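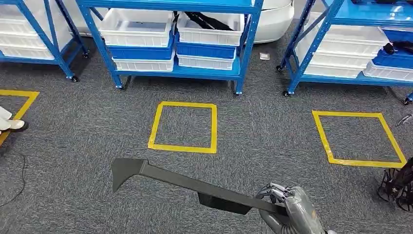
Speckled dark grey carpet tile with yellow floor tape. Photo: Chibuzor Lawal

Carpet tile

Carpet tile (also carpet square, modular carpet, or in older British trade lists "loose-lay square") is a textile floor covering made and sold in small flat pieces, not off the roll. Mostly square. Usual size half a metre a side, though oblong planks have become common and there are larger squares for big halls. Found in offices, schools, airports, libraries, call centres, church halls, some homes. For wall-to-wall carpet off the roll see Broadloom.

Contents
Construction
Backing
Colour and pattern
Laying
Marking and taping
Wear and care
Lifting and reuse
History
In Pususcombe and Pivstead
See also

Construction

A tile has a face and a back. The face is yarn, nearly always man-made: nylon at the better end, polypropylene at the cheaper, wool or a wool mix now and then. Under the yarn a thin primary cloth holds the tufts. Under that the backing, heavy and fairly stiff, which makes up most of the weight.

Main face types:

Loop pile. Yarn left as closed loops. Low, tight, hard-wearing. The ordinary office tile.

Cut pile. Loops sheared open. Softer underfoot, shows footprints and chair marks sooner.

Cut and loop. Both in one tile, used to make a pattern out of height as well as colour.

Needlepunch. No tufts at all. Loose fibre is punched into a flat felt with barbed needles, then bonded. Cheap, flat, a bit scratchy. Often sold as entrance or workshop tile.

Flocked. Very short fibres stood upright in glue. Looks like velvet, wipes like vinyl. Fairly uncommon.

Tiles are made as a wide sheet first and cut afterwards. The cutting matters more than people expect, a tile even slightly out of square will throw the whole row off by the far wall. Makers cut with a press and shaped blade, or with ultrasonic knives on the newer lines.

Backing

The back does the real work. It has to lie flat, stay flat when the room warms up or cools down, and not creep about under feet. Bitumen was the standard for a long time and is still widely sold. Heavy, dead flat, cheap. Smells a little when new. PVC is the other common one, often with a layer of glass fibre tissue inside to stop shrinking and curling. Polyurethane and polyolefin backs came later and weigh less. Some tiles have a cushion or felt back for quiet and comfort.

A tile that curls up at the corners is "cupping", one that rises in the middle is "doming". Both are faults. Either can come from poor backing, bad storage (tiles stood on edge, pallets left in the cold) or damp in the floor beneath.

Colour and pattern

Greys lead. Then blues, browns, a few greens. Plain single colours show every crumb, so many are speckled, flecked or heathered, with two or more yarns twisted together. The fleck hides dirt and also hides the small differences between one dye lot and the next.

Printing directly on the pile is possible and used for logos, maps, play areas and so on. Striped tiles are normally woven or tufted that way in the yarn.

Most tiles have an arrow stamped on the back showing pile direction. This decides the look as much as the colour does:

Monolithic, arrows all one way. Looks like one carpet if done well.

Quarter-turn, each tile turned ninety degrees from its neighbour. A chequer effect even with plain tiles. Also called chessboard.

Brick or ashlar, joints staggered row by row.

Random, arrows any way. Only for patterns made for it. Saves offcuts, and spare tiles from a later batch can be dropped in without much notice taken.

Laying

The floor must be dry, clean, level and sound. Old glue is scraped or sealed over. Tiles are unpacked and left in the room beforehand to settle to its temperature, usually overnight.

Work starts from the middle, not from a wall. Two chalk lines are snapped at right angles, crossing near the centre of the room, and shifted if need be so there is no thin sliver of tile along the edges. The first tiles go tight into the cross, and rows build outwards in steps. Cut tiles go in last, round the walls and door frames. A cut edge goes to the wall, a factory edge to the next tile. Cutting is done from the back with a sharp knife and straightedge.

Fixing is by one of these:

Tackifier, a sticky coating rolled on the floor and left to go clear. Holds against sliding but lets a tile be pulled up and put back. The usual choice.

Permanent glue. Stairs, ramps, a few heavy-traffic spots.

Corner tabs or stickers, joining tile to tile and leaving the floor itself untouched. Popular with tenants.

Loose lay, weight alone. Small rooms only.

Over raised access floors the tiles are normally set so that their joints miss the joints of the panels beneath. Easier to lay flat, more bother to lift later as two or more tiles have to come up for one panel.

Marking and taping

Carpet tile makes an awkward surface for floor markings. Paint soaks in and spreads. Cloth-backed tape grips best on low loop pile, less well on cut pile, poorly on needlepunch. Yellow and white are most used on dark tiles for contrast. Common uses are queue lines, keep-clear boxes at doors, stacking spots for chairs and short-stay layouts at exhibitions. Glue left behind after lifting picks up dirt and turns into a dark line. In bad cases the tile is simply swapped. Hook-backed strips, which catch in the loops and use no glue, are sold as an alternative but tend to peel at the ends where people walk.

Wear and care

Vacuum often, spot-clean at once, deep clean now and then. Most of what harms a carpet is grit walked in from outside and ground into the pile, so a decent length of barrier matting at the door does more good than any cleaner. Castor chairs are hard on tiles too. They need a rated grade or a mat.

Wear is uneven. Doorways, corridors, the patch in front of the photocopier. The main selling point of the tile is that worn ones can be changed for good ones from under a cupboard or from a box of spares, although a new tile among old will stand out untill it dulls down. Building managers are generally told to order spares with the first batch, same dye lot, and write down where they're kept. This is often forgotten.

Other faults: fraying at cut edges, visible seams, a tuft pulled out by a chair or a dog, and "zippering", where one pulled loop runs on along the row. A snagged loop should be trimmed level, never tugged.

Lifting and reuse

Used tiles fetch little but are in steady demand. Offices get stripped at the end of a lease with much of the floor hardly walked on. Dealers sort by grade and colour, vacuum, box and sell on to charities, schools, sheds, landlords. What can't be reused may be split into face yarn and backing for recycling. Bitumen backs are harder to deal with than polyolefin. A good deal is still burnt for energy or buried.

Older adhesives under lifted tiles need care. In buildings of a certain age the black glue left from earlier flooring can contain asbestos and should be tested before anyone scrapes it.

History

Square pieces of felt and hair carpet were on sale in Europe by the middle of the twentieth century. Early ones were needled or fused hair, rough, brown or grey, and bought for toughness. Tufted tiles followed with better backings. The big change was the open-plan office, then the desk computer, with cables wanted under the floor and a covering that could be taken up to get at them. Roll carpet was no good for this.

Planks and mixed-size layouts are more recent and owe a lot to fashion in wood flooring.

In Pususcombe and Pivstead

The Pususcombe valley had a small tile trade of its own. Adebisi & Daughter, first a maker of coir mats, put in a second-hand tufting line at Pivstead and cut tiles there by hand press. At its busiest the works employed 70 people. Its best-known product was Verkbridge, a low loop nylon on bitumen with a five-millimetre total thickness, sold mainly to county schools and to libraries. Shade 1004, a brown with orange fleck, is the one most often remembered and not always kindly. More than 70 schools are listed in the firm's surviving order book as having taken it.

The line closed after the bitumen plant next door shut and backing had to be brought in by lorry. Mat-making went on at the same site for a while. The press is now in the Pivstead town store, not on show, seen by arrangment in May only. Verkbridge tiles still turn up in the area, mostly in garages and the odd caravan. A few sample boards are held with the order book, shade numbers written on the back in pencil, several of them crossed out and renumbered.

See also

Broadloom
Barrier matting
Needlepunch
Raised access floor
Tufting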